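Folding jeans on a straw mat bed – thirds or rolled?
Bresside Home Forum > Laundry and Closets

pineldale_kit
I fold everything on the bed. Jeans are the slow part. Thirds or rolled?

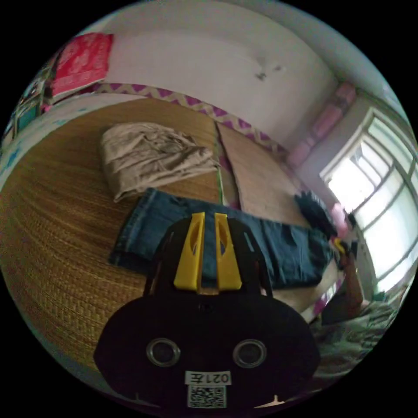 mat_and_mop
Thirds. Lay the legs out straight and smooth them toward the hem before you fold. Yours are bunched at one end, and that crease will stay in.

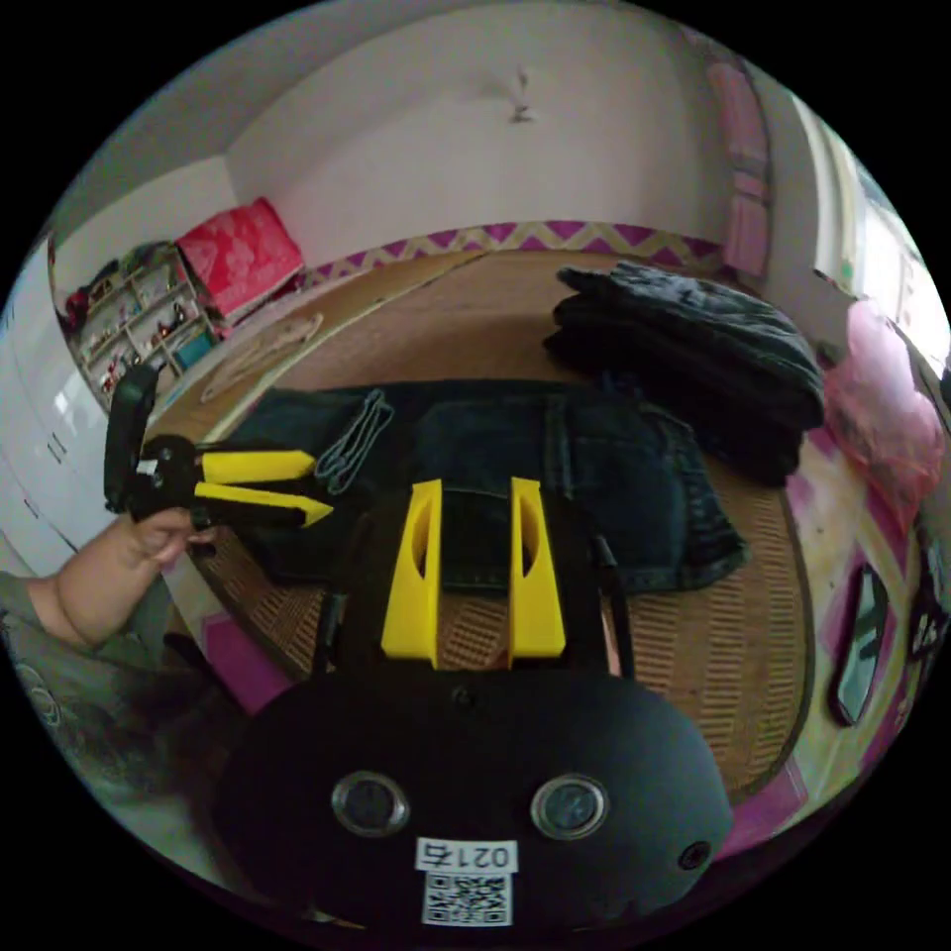 Dark jeans flat on the mat, folded clothes behind

rollitup3
Disagree. Rolled jeans fit a shallow drawer – mine have been rolled since July.

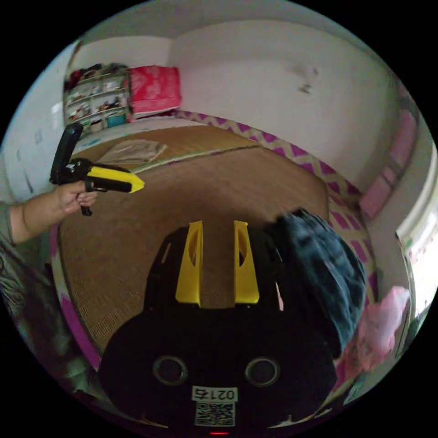 Beige cloth on the woven mat, navy bundle to the right

mat_and_mop
Rolling wrinkles the waistband. I've tried it.
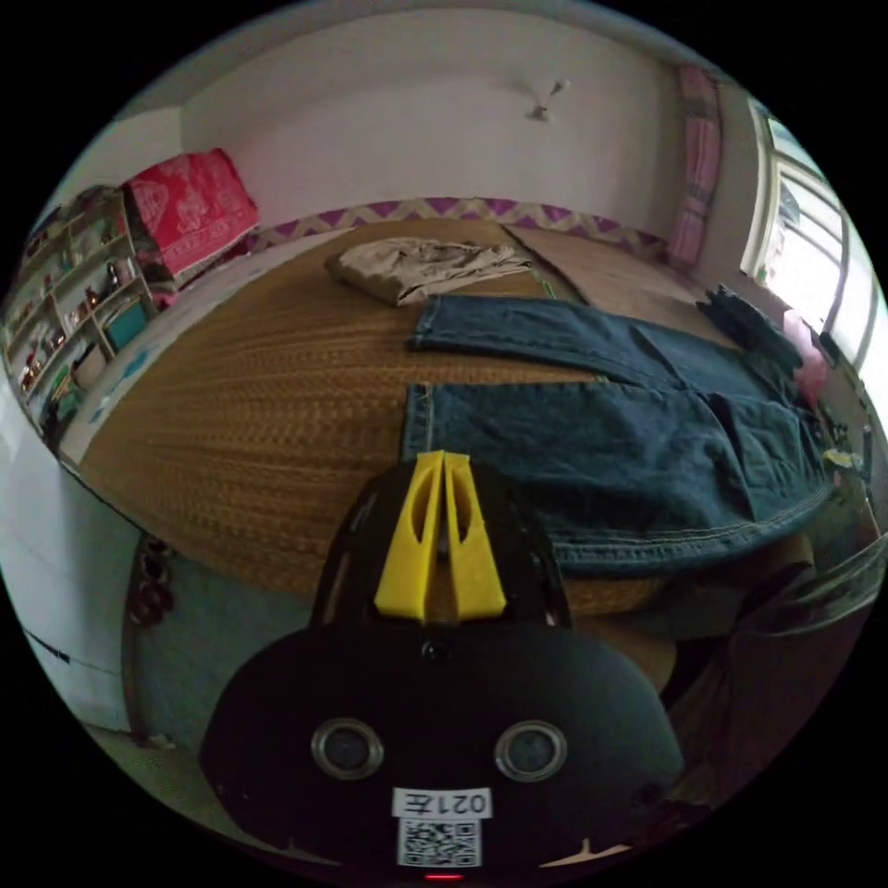
3 min read

pineldale_kit
Going with thirds for the blue pair. The khaki piece at the back can wait. Does the mat leave marks on denim?

rollitup3
Never has on mine.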